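2020-03-12

Puffer jacket day, round two. Mackenzie asked me to write down how I fold these before I forget again, so this is mostly for her, and a bit for me in March of next year when I'm staring at a heap of nylon wondering where to start.

First thing: get the air out. I lay the jacket flat on something soft, zip it all the way up, then press from the hem toward the collar with both forearms. If you start at the collar the air goes down into the hem and just sits there like a pillow. Ask me how many times I did that last week!

Sleeves go straight across the chest, one over the other. Dolores likes to tuck them behind, and hers do look neater from the front, but they leave a lump in the middle and the whole thing slides off the stack. We have agreed to disagree.

Then fold in half up to the collar, wait a moment for it to sink, and roll from the bottom. Roll toward the open neck - the last of the air has somewhere to go that way. I tried a rubber band and hated it (it left a crease across the baffles). A wide strip of old T-shirt works much better.

The penguin sheet is my favorite thing to work on. The nylon slides around less on it than on the bare table, and I can see the edges of a dark jacket against all that pink.

Green puffer on the penguins:
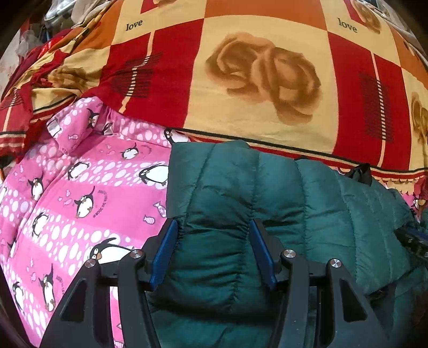
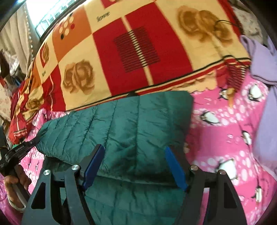 Weight on the kitchen scale was 605 grams with empty pockets. Please check the pockets, by the way. I found a bus ticket and a very old mint in the last one.

Bin size: the 50 liter bin is fine for jackets if they're rolled, hopeless if they're only folded. Quilts need their own bin, and I still don't have a good answer for the thick ones. Chiharu says to fold in thirds lengthwise and then roll, I say fold in quarters and sit on it. We'll try both on the same quilt and measure the height with the lid off.

Still to do: cut more T-shirt strips, ask Delphine if she wants her bins back, find the lid for the blue one.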